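3. Track Order and Repeat Listening

3.1 Material

The albums in this part of the study were all released by two small labels, Dudach and Nevar, which between them put out mostly country, folk and singer-songwriter records. We chose 34 albums for which both labels could supply the running order as first planned and the running order as released. Cover songs were kept in the set. Live albums and reissues were left out, as were records with fewer than 8 tracks.

Each track was coded for tempo, key, length and whether the singer had written it. Two coders worked separately and then compared their sheets. Where they disagreed on tempo, usually on songs that open slowly and pick up after the first verse, the tempo of the first chorus was used. Spoken introductions were counted as part of the track that follows them.

3.2 Listeners

We recruited 200 listeners through the mailing list of Yeoman, a record shop that also runs a small listening room. Each person was given one album in one of its 2 running orders and asked to play it from start to finish at least once. After that they could play it however they liked. Plays were logged through Clurnex, the player used in our earlier work on singles, and a play was counted only if more than half the track was heard. The logging period closed in December.

Listeners also filled out a short form after the first full play. It asked which song they remembered best, which one they would skip, and whether any song seemed out of place. The last question was open, and answers ranged from one word to most of a page. 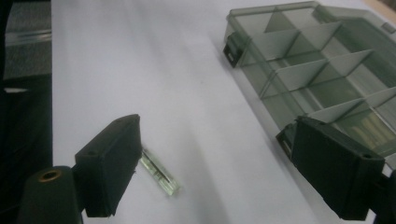 Figure 3. Divided box and a single narrow translucent strip on a white surface.

One listener wrote that the slow songs were fine on their own but that three of them in a row made side two feel longer than it was, and that moving the waltz up would have fixed it. Comments of this type were common for albums with ballads grouped near the end. They were less common when a faster song, even a short one, stood between the ballads.

3.3 Results

The opening track was played more than any other in both running orders, as expected. The second track is where the orders began to differ. When it was close in tempo to the opener, listeners tended to stay with the album on later plays. When it was much slower, they tended to jump ahead, most often to the song they had named on the form as the one they remembered.

Covers behaved differently from original songs. A cover placed early drew repeat plays no matter what came before it. Placed late, it did no better than the songs next to it. We had expected well-known covers to hold up anywhere on the record, and the logs do not support that. The form did not ask whether the listener already knew the song, so we can't separate the effect of placement from the effect of familiarity.

Song length had little bearing on skips except at the close of an album, where long final tracks were often left unfinished. Some of these plays fell short of the halfway mark and so do not appear in the counts at all. The totals for closing tracks should be read with this in mind.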